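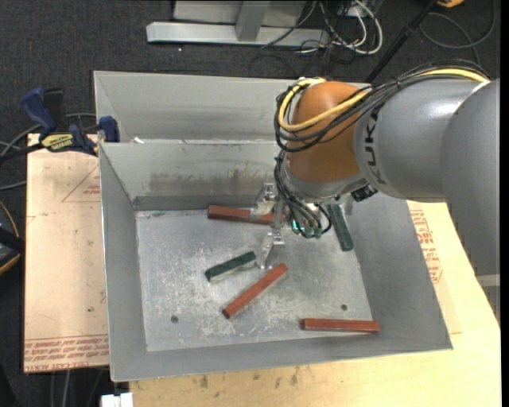

Stories > Short Fiction > The Bricklayer's Hand

My grandmother laid brick for most of her life, and when she taught me she did it by putting her hand over mine and moving it. She hardly said a word while she was at it. So when they hired me at the Herurby shop in November and told me that my job would be to take hold of the robot and show it how to pick up bricks, I laughed out loud in the interview, and then I had to explain why, and that took up most of the interview.

The arm was a big gray KUKA with orange at the joints, and it was to reach down into a metal bin and take hold of the bricks, the red-brown ones and the dark green ones, whichever way they happened to be lying. The whole thing was for a yard over in Notcombe that sorted old brick for resale. They wanted 200 good picks from me before anyone would let the arm try one by itself.

I was terrible at it. You would think a person who had handled brick since she was nine would have the advantage, but I was stiff and careful, and I kept bringing the gripper straight down like somebody lowering a piano. Tilix, the program that kept track of my lessons, would play them back in the evening, and there was all my nervousness, played back to me by a machine with no nerves of its own - every little stop, every second thought.

It was a brick lying crooked in the middle of the bin that finally fixed me. I had my palm on the wrist of the arm, under all those cables, and I was fretting over the angle, and I thought of my grandmother on the wall at Bañuelos with her sleeves rolled up. She never went straight at a brick in her life. She would come at it a little from the side, turning her hand on the way down, so that by the time she got there her fingers were already where they needed to be. I let my shoulder drop and I turned the wrist the way she used to turn mine, and the fingers came down on either side of that brick as if they had been asked in for coffee.

I did the next one the same way, and the one after that, and when I looked up it was dark out and my tea had a skin on it.

By the time I had shown it 128 of them I had quit thinking about my hands at all, and I was talking to the arm, quietly, in case anyone was in the next room. I told it about the wall, and the summer it rained for two weeks, and how she would tap a brick with one knuckle before she set it down and never would tell me what she was listening for.

The morning they let it go alone I stood back with my arms folded so I wouldn't reach. It swung out over the bin and waited there a moment, and then it started down, a little from the side, turning as it went.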